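We use cookies to keep you logged in. OK / Manage settings

Arm on the sorting bench – how's it going at your place? 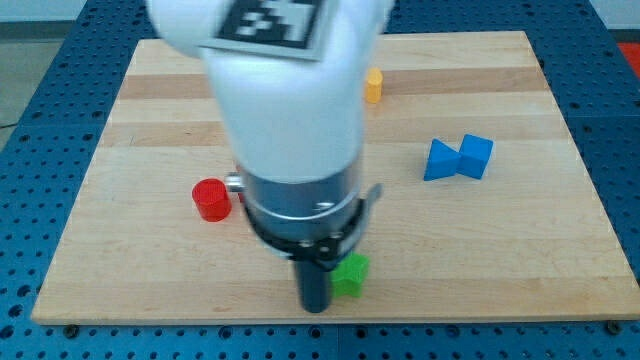
Our arm on the practice board, Thursday, green star next.

tasham_lou wrote:
We've had ours at Pudthorpe since June and I'm still making my mind up. I used to pack all shift, now I spend 2 hours of it setting blocks out on the board and watching one finger push them about. My wrists are loads better! But I do miss the chat on the line.

gripe_water wrote:
Toy blocks though? We do 62 trays an hour by hand at Amham. Call me when it does that.

tasham_lou wrote:
It's practice, you have to start somewhere – Toshio Sakamoto on our shift reckons he learned slower than that.

dwivedi56 wrote:
I'm with gripe on this one. There were 20 of us on nights before ours came in, and the ones who left weren't replaced. No one got sacked, fair enough, but the breaks feel very quiet.

M_Oakes wrote:
Bit different here, I got trained up on it and went up a pay grade. Ask for the training in writing, Lou, ours only happened after we nagged.

tasham_lou wrote:
Will do. Did they give you paid time for it or was it after your shift?

Contact us | Forum rules | Back to top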